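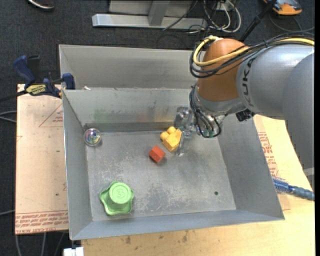 The Apology, Draft Nine

She has the phone in one hand and a piece of cold toast in the other and the publicist is saying the word ownership again.

"You have to own it."

"I do own it. I said it. It was my mouth."

"Own it warmer."

Draft eight was too warm, apparently. Draft eight had the word humbled in it twice. The people at Brivitz read draft eight on a conference call and somebody laughed, not a nice laugh, and she sat in her dressing gown in the kitchen with the mute on and heard the whole thing.

Eleven words. That's all it was. Eleven words on a morning radio couch, about another actress's baby, not even mean ones, or not meant mean. By lunchtime it was on Lokero with a red circle round her face. By tea it had 3,827 comments under it and her sister had rung to say don't read them. So she read them. In the bath, phone in a sandwich bag, till the water went grey.

383 of them mentioned her teeth. The publicist had that from a report. Somebody had been paid to make a report.

"Are you there?"

"I'm here."

"So the show's fine. Pivudell is fine. They're not dropping anyone. They'd just like to see something before the February promos."

"Something."

"On your own website, your own voice. Not an interview. Nobody asks you a question, you can't stuff it up."

She looks out at the yard. The bins are still on the kerb from yesterday and there's a bloke across the road leaning on a white ute, long lens in his lap, eating a sausage roll. He waves. She waves back before she can stop herself. That'll be a photo. UNREPENTANT, it'll say. Waving in her trackies.

"Did you just do something?" says the publicist.

"No."

"I can hear you doing something."

She shuts the blind. Sits down at the laptop. Draft nine, blank, the cursor going. The website has a picture of her from the second season, the hair, God. Nobody's logged in to it for ages. The password was the dog's name and the dog's been dead three years.

Last week I made a remark, she types.

Last week I made a remark which I now

Last week I was asked a question at ten to seven in the morning and I wanted the host to like me.

She stops there. Looks at it. Doesn't read that one out.

"What've you got?" says the publicist.

"Last week I made a remark."

"Good. Strong. Keep going."

The thing is she knows her. The other actress. Not well, they did a telemovie once up north, mud and leeches and a director who cried, and they shared a caravan with one fan in it. Took turns. Three minutes each, timed on an egg timer pinched from catering. They laughed so much about that bloody fan. And then you get different agents and you wave at each other across things.

She still has the number. Or a number.

"I'll call you back," she says.

"We've got a window, it's a really small wi"

Hangs up. Scrolls. The thumb hovers, the toast is on the floor, the bloke outside has started up his ute radio and it's the same station, it's the same bloody station, the same host doing the same laugh. She presses call.

Rings. Rings out nearly. Then a click and a baby going off like a car alarm.

"Hello? Who's this, hang on. Hang on, I've got no hands."

"It's me."

Nothing. Just the baby. She can hear someone else's kitchen, a tap, a kettle getting up to the boil.

"I've been trying to write it down," she says. "There's nine of them. They're all shit. I'm just sorry, I'm sorry I said it, I was showing off."

The kettle clicks. The crying goes a bit further away, like it's been put on a shoulder.

"Your publicist know your ringing?"

"No."

"Mine would have a stroke."

"Mine's got a window."

A noise then, might be a laugh, might be the baby. The phone buzzes against her ear. Publicist. Buzzes again. Brivitz, the office number. She lets them.

"Have you got a fan?" says the other actress. "Up at yours? It's thirty-eight degrees here and he won't sleep and the aircon's cactus."

"I've got two."

"Two. Look at you."

"I could bring one round. There's a photographer, but. He'll follow me."

"There's one here as well. They can have a chat."

So she's in the hall cupboard on her knees, phone jammed under her chin, dragging the big pedestal one out by its neck past the vacuum and the Christmas tree. The cord's caught on something. The laptop's still open on the bench.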